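How do I look after a pale wooden work board without ruining it?

Asked by Grulow, 20 July 2021

Right, so I've got a pale wooden board that I use as a worktop, with a raised wooden bit along the back, and it's gone a bit sad. We moved to Clastville in March and it sat in the garage for weeks before I got round to setting it up. It's not varnished as far as I can tell. Water used to sit on top in beads and now it just soaks in and leaves a darker patch that takes ages to go.

My mum says wipe it with a damp cloth and leave it alone. My neighbour says sand the lot and oil it. I don't own a sander and I'm a bit scared of making a dip in the middle! There's one ring on it too, tea I think, that won't shift with washing up liquid.

It's the pale blond one with the blue thing and the orange thing on it.
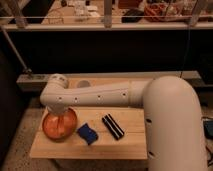
The board, with the raised part at the back

Things I'd like to know: do I have to sand it, what grit if so, and is there an oil that won't turn it yellow? I really like it pale. Budget is small, I've already spent more than I should on shelves.

3 answers

Mulcahy
Just oil it. Any oil. I did mine with sunflower oil from the cupboard and it's fine, bit sticky in summer.

Daithí Mac Giolla
Please don't use sunflower oil, it never dries properly and it can go rancid (hence the sticky, sorry Mulcahy).

You don't need a sander for a board like that. Get a cork block and a couple of sheets of paper and do it by hand, always along the grain. I'd try 240 first on the ring and see if it lifts. If the rest only feels a bit furry then a light go over with 320 will do, and you won't make a dip that way unless you stand there all weekend rubbing one spot. No need to go up to 600 or 1000, you'd just be polishing it and the oil wouldn't soak in so well.

Hoover the dust off, wipe it with a barely damp cloth and let it dry overnight. Get right into the corner where the flat bit meets the raised back, mine always collects crud there.

For keeping it pale, nearly every oil darkens wood a little, so have a go on the underside before you do anything you'll see. Plain mineral oil changes the colour less than linseed or Danish, though you'll have to top it up more often. A 500 ml bottle has lasted me years. Thin coat, leave it twenty minutes, wipe off all the extra, same again the next day. Don't forget the front edge and the underneath, it's less likely to warp if both sides are done.

If you do go for linseed or Danish, lay the oily rags out flat outside to dry. They can heat up and catch fire if you leave them bundled in a bin, I'm not being dramatic! Mineral oil doesn't do that.

Pinau
Agree with most of that. For the tea ring I'd try bicarb first, a teaspoon with enough water to make a paste, rub it gently and rinse. Took a coffee mark off my old desk. Test it somewhere hidden though, it turned my oak shelf a funny colour. Don't leave wet sponges or cloths sitting on it overnight either, whatever finish you end up with.

Comment from Grulow
Thanks all. Bicarb tonight then, and I'll get some paper if that doesn't work. Does it matter if the mineral oil is the food safe sort?

Comment from Daithí Mac Giolla
Only if you're putting food on it. I'd buy that one anyway, the price is much the same.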